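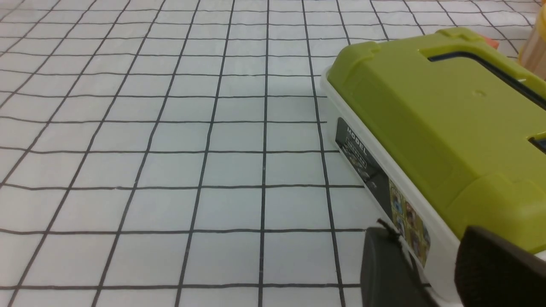 What makes a steamed bun fluffy? A soft, slightly sticky dough and a slow second rise, plus enough room around each bun for it to grow.

Blog > Kitchen > Dough and Dumplings

I've been on a steamed bun kick since December and I'm not even a little bit tired of them! My first batch came out like golf balls (we ate them anyway, with heaps of chilli oil) and the second was only a bit better. Then I let the shaped buns sit for 20 minutes longer than the recipe said, and wow, what a difference.

The flour matters too. I tried bread flour and it was far too chewy for my taste, so now I use plain flour with a spoonful of cornflour mixed in. Warm milk in place of water gives a lovely sweet smell, and the dough feels like an earlobe when it's ready.
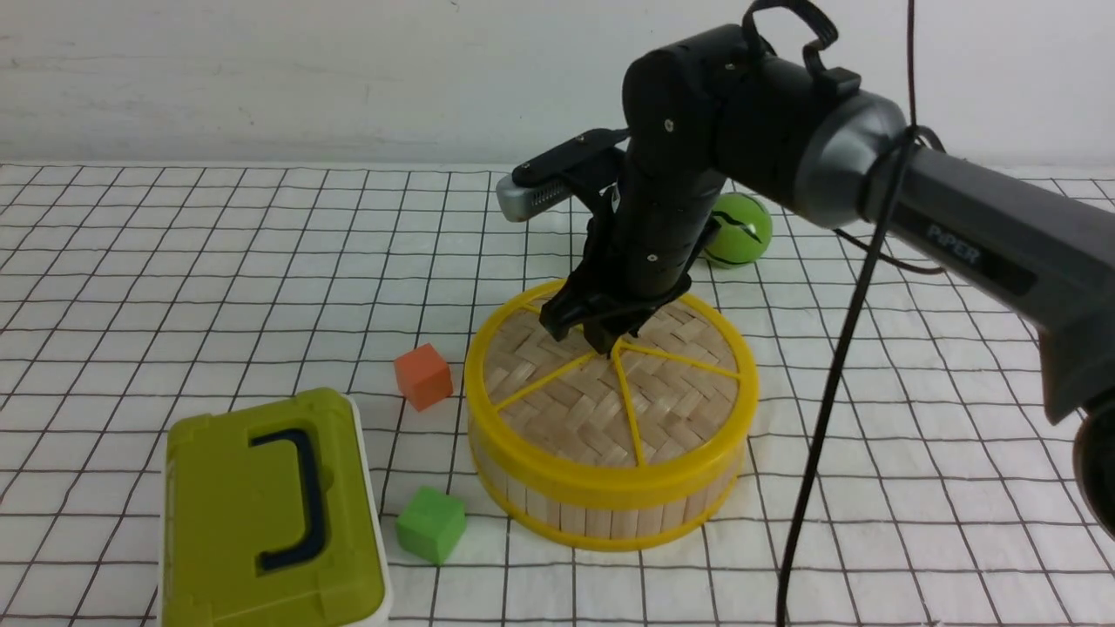
Filling is where I get carried away. Pork and cabbage is my favourite, with mushroom and ginger right behind it, and I always make too much of either. Leftover filling goes into fried rice the next day. For the cooking itself I love a round bamboo basket with a woven lid, because the steam can get out through the weave and you don't end up with drips all over your beautiful smooth buns. Line it with baking paper or cabbage leaves, turn the heat down to a gentle simmer, and leave the lid alone!

Next up is a black sesame version.

Comments

Winia: Tried the longer rise last night, so soft! Can you freeze them?

Clanitz: I freeze mine once they're cooked and steam them again for 7 minutes.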